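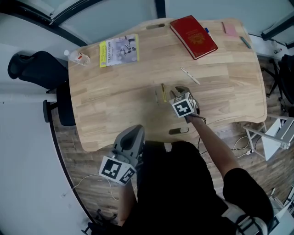
Hawthorne Library Services is introducing a clear-desk routine for the shared study desks on the second floor at Cundgate. The details are set out in this thread. (1/8)

The routine takes effect in June and applies to every reader who books a desk, whether for an hour or for a full day. (2/8)

Books first. Library books go to the returns shelf beside the stairs. Your own books and booklets should be closed and stacked at the far edge of the desk while you work, with the largest at the bottom. (3/8)

Pens and markers should be capped and kept together on one side. Loose pens roll, and the Branine desks have a curved front edge that offers little to stop them. Please take your own with you when you leave. (4/8)

Water is welcome in bottles with a screw cap. Keep the bottle upright and away from paper. Open cups remain limited to the ground floor – this has not changed. (5/8)

The oval slots in the desktop are for cables only. Please do not push paper, wrappers or sticky notes into them. Our facilities team spent most of a morning clearing four desks last term. (6/8)

Items left behind will be held at the Zurkard Room counter for 20 days. Notebooks and bottles marked with a name are returned much faster, and we encourage all readers to label theirs. (7/8)

Questions about the routine may be sent to Shireen Mabaso, Reader Services. Requests for a desk with extra space should go to Otis Tran at least two days ahead of the booking. (8/8)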